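Household Economics 2, Unit 7
Buying for the home: price, cost and the long run

Reading: the Pitville case, pages handed out last time. Bring your own worksheet to class.

The price of a thing is what you pay at the store. The cost is what you pay over all the years you own it. Cost includes delivery, cleaning, repairs, and getting rid of it at the end. It is reduced by whatever you can sell it for.

Cost per year = (price + upkeep - resale) divided by years of use

Take a couch bought for $1000 and kept for 20 years, with no upkeep and no resale. It costs $50 a year. A $350 couch kept for 7 years also costs $50 a year. The two come out even, and the choice then rests on other things, such as whether the family has $1000 to spend now.

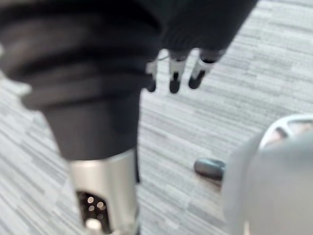
Fig. 1. Unit 7, in the living room.

Paying over time. Filldale, the store in our case, offers a payment plan with a fee added each month. Students often leave the fee out. It belongs in the price line. If the plan runs past the life of the item, the family is paying for something it no longer has.

Upkeep. Seating gets the hardest wear of anything in a living room. Covers that can be wiped down take less time to clean than woven ones, but a split seam can be hard to mend at home. Ask for the care sheet before you buy. The Vendel worksheet has a line for this and most people leave it blank.

Resale. Large pieces lose value fast. Moving them costs money, and the buyer usually expects to pay less for that reason. In the Pitville case the family got nothing for the old set and paid to have it hauled off in December.
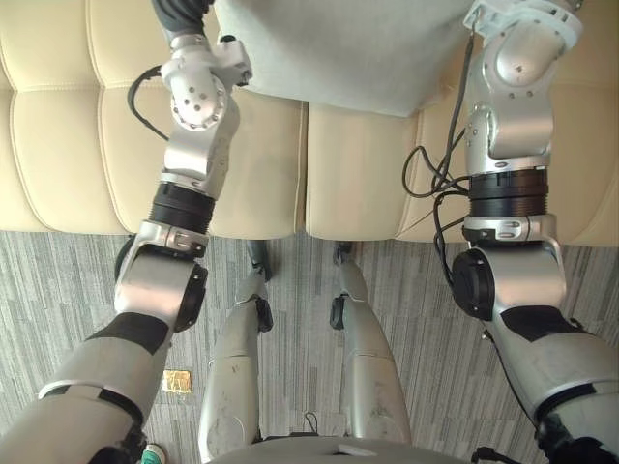
Amedeo Messina objected that the formula treats every year as equal, when the last few years of a couch are worth less to the people sitting on it. He would count a worn-out year as half. You may do this on the worksheet if you say so at the top.

Secondhand goods. The same formula works. Use the years left, counted from the day you buy. Check the joints and the underside, and sit on each seat.

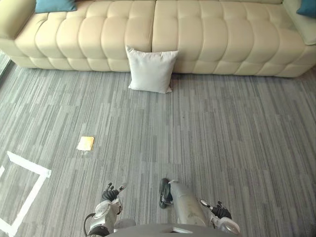

Does the cost of delivery count if the store says it is free?
Enter zero on the delivery line. The store has already put that expense into the price, so adding it again would count it twice.

For next time: finish both sides of the worksheet and read Durán, chapter 2, on renting and owning.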